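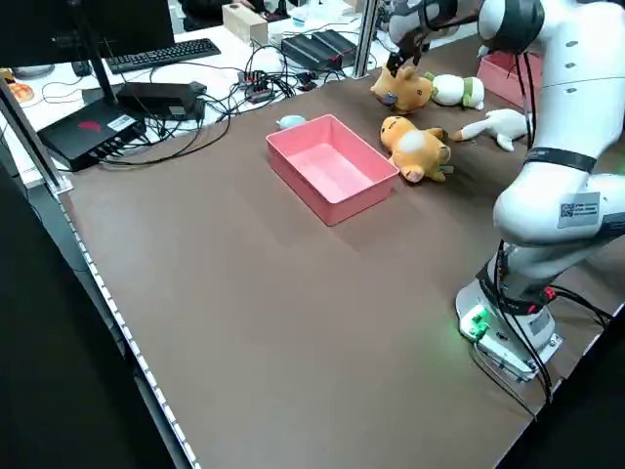
De: Folasade Yusuf
Para: lista ludoteca-fondos
Asunto: Re: Peluches: cubetas, etiquetado y lavado (marzo)

Hola a todos:

Contesto por puntos al mensaje de Chibuzor y dejo citado lo que hace falta para seguir el hilo. Lo que no cito lo doy por aprobado.

Chibuzor Sani escribió:

> 1. El inventario de peluches está en 137 piezas, repartidas en las
> cubetas rectangulares. Propongo abandonar la clasificación por
> animal y pasar a una por tamaño y tipo de pelo. Cada vez que entra
> un lote se pierde media mañana discutiendo si una pieza es oso,
> perro o zorro.

De acuerdo con abandonar la clasificación por especie. El campo "animal" se queda en la ficha como texto libre, porque las familias preguntan por él en el mostrador, pero deja de determinar la cubeta. Para los casos dudosos basta "animal, color canela, cara marrón" y se sigue adelante. Lo mismo vale para patos y ocas: la ficha dirá "ave, blanca, pico naranja" y no se abrirá consulta en la lista por ese motivo.

En cuanto al tamaño, prefiero dos clases y no tres. La talla se mide con la pieza tumbada, de la coronilla al extremo inferior, sin contar orejas ni cola y sin estirar. Hasta 15 cm es pequeño; por encima, grande. La clase intermedia que teníamos producía errores en las dos fronteras y no ahorraba sitio.

El tipo de pelo lo registraría solo como corto o largo. "Rizado" se ha usado de cuatro maneras distintas según quién rellenara la ficha y no sirve para buscar.

> 2. Las piezas pequeñas se quedan detrás o debajo de la cubeta al
> vaciarla y luego aparecen como faltas en el recuento. ¿Ponemos un
> límite de piezas por tanda?

El límite por tanda no corrige el fallo, que está en el orden de trabajo. Procedimiento que propongo:

a) Vaciar la cubeta entera sobre la mesa y comprobar el fondo con la mano.
b) Dejarla vacía en el centro, con sitio libre por los cuatro lados.
c) Revisar pieza por pieza: costuras, ojos, etiqueta cosida, olor.
d) Devolver a la cubeta solo lo revisado. Lo que va a lavado o a costura sale hacia una segunda cubeta, al otro extremo de la mesa.
e) Antes de anotar el total, levantar la cubeta y mirar detrás.

El paso e) es el que se salta. En el último recuento dimos por perdida la ficha 692, un peluche pequeño azul claro, y estaba tapado por la propia cubeta. La baja ya está anulada en la base de datos; si alguien tiene una copia impresa del listado, que la corrija a mano.

> 3. Cubetas: las de Cindell tienen el borde más alto y apilan mejor.
> Las de Stosach son más baratas, pero el fondo se comba con peso.

El peso no es un criterio para los peluches. Una cubeta llena no comba ninguno de los dos modelos; la combadura que vimos fue con los juegos de construcción. Para peluche me interesan otras tres cosas: abierta por arriba, sin nervios interiores donde se enganche el pelo y de un color liso que deje ver pelusa e hilos sueltos. El rosa cumple con esto último bastante mejor que el gris oscuro, en el que hubo que pasar el rodillo dos veces por cubeta.

Seguiría con Stosach para peluche y compraría Cindell para construcción y vehículos. Las tapas no las pediría. Guardar peluche cerrado después del lavado nos ha dado problemas de humedad, y preferimos cubrir las pilas con una tela de algodón.

> 4. Lavado: Eze ofrece recogida, 40 grados y secado en tambor.
> ¿Mandamos todo?

Todo no. Separaría tres grupos:

- Pelo corto, relleno de fibra, ojos bordados: a Eze, 40 grados, en bolsa de malla.
- Pelo largo o con piezas de fieltro cosidas (picos, barrigas aplicadas, lazos): a mano, 30 grados, secado en plano. El fieltro encoge antes que el cuerpo y frunce la costura.
- Ojos de plástico o mecanismo sonoro: limpieza en superficie con paño húmedo. No se sumergen.

Los blancos con detalles de color llevan prueba previa. Se humedece una zona del detalle, se aprieta con un paño blanco un minuto y, si el paño se tiñe, la pieza pasa a lavado a mano por separado. Ya tenemos dos aves grises por no haberlo hecho. Ambas siguen en préstamo y nadie ha reclamado, pero en la ficha consta "blanco" y hay que cambiarlo.

En el secado en tambor hay que pedir a Eze programa de baja temperatura. Con el normal, la fibra sintética se apelmaza y el cepillado posterior no la recupera.

> 5. Etiquetas: quedan pocas de las de Andex. ¿Cosidas o adhesivas?

Cosidas, en la costura lateral izquierda, a un centímetro de la pata. Las adhesivas textiles aguantaron tres lavados en el mejor de los casos y dejan residuo en el pelo largo. La numeración continúa a partir de 2488, que es la última ficha dada de alta contando todas las categorías de juguete. No se reutilizan números de bajas aunque queden huecos.

Si una pieza lleva todavía la etiqueta del fabricante con las instrucciones de lavado, no se corta. La nuestra se cose encima por un solo borde, de modo que se pueda levantar y leer la de abajo.

Pendiente de respuesta por vuestra parte:

Chibuzor, confirma si el listado por especie lo usa alguien más antes de que borre la vista. También necesito saber cuántas bolsas de malla quedan en buen estado, porque las de cremallera metálica habría que retirarlas.

El resto, si tenéis objeciones al límite de 15 cm, mandadlas a la lista con las fichas afectadas y la medida tomada en plano. Sin medida no puedo comparar.

Un saludo,
Folasade Yusuf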